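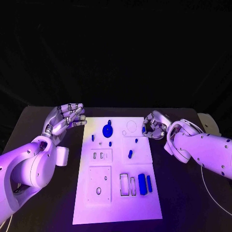 Figure 2. The board part-way through a demonstration, with a small blue piece held in the right hand and the left hand raised and free.

3.2 Showing the task by remote control

We come now to the part of the work that took up most of our patience, and a good deal of our tea, namely how the demonstrations themselves were given. The operator sits in the next room at Skotenness, wearing a pair of tracked gloves and a headset, and sees the table as the robot sees it (Figure 2). Whatever the operator's fingers do, the robot's fingers try to do as well, with a slight lag that one learns to forgive after the first morning. We had begun in February by guiding the arms by hand, and we still think fondly of that method for large, slow movements, but it left the fingers more or less to look after themselves, and the fingers are what this task is all about!

The board carries pegs, cylinders, a large disc and two rectangular pieces, together with outlines and openings of several shapes. Operators were asked to choose one piece at a time and to carry it to its place in whatever way felt natural to them. We did not tell them which hand to use. Birthe Østergaard, who gave the greater share of the demonstrations, liked to keep the idle hand lifted well clear of the table, and the others soon picked up the habit from her.

Each operator was allowed up to 1000 seconds at the controls before a rest, and we would urge anyone repeating the study to be just as generous with the rests. Tired people close the hand too early, and the Clornard policy, being an obliging sort of learner, copies them faithfully. Small pegs suffered the most from this. With the upright block and bar the trouble was of another kind: a finger brushing the top on the way down could tip the piece over, and we kept those attempts in the set whenever the operator went on to put things right, as Hanne Eskildsen had suggested from the start.

Recordings were then looked over by Elínborg Bisgaard and Gunhild Kirkegaard, working separately, who marked the moment of each grasp and each release. Where the two disagreed, the recording was played again at half speed and talked through until they were both content. The way these marks are used in training is taken up in Section 3.3.

2 shares · 2 comments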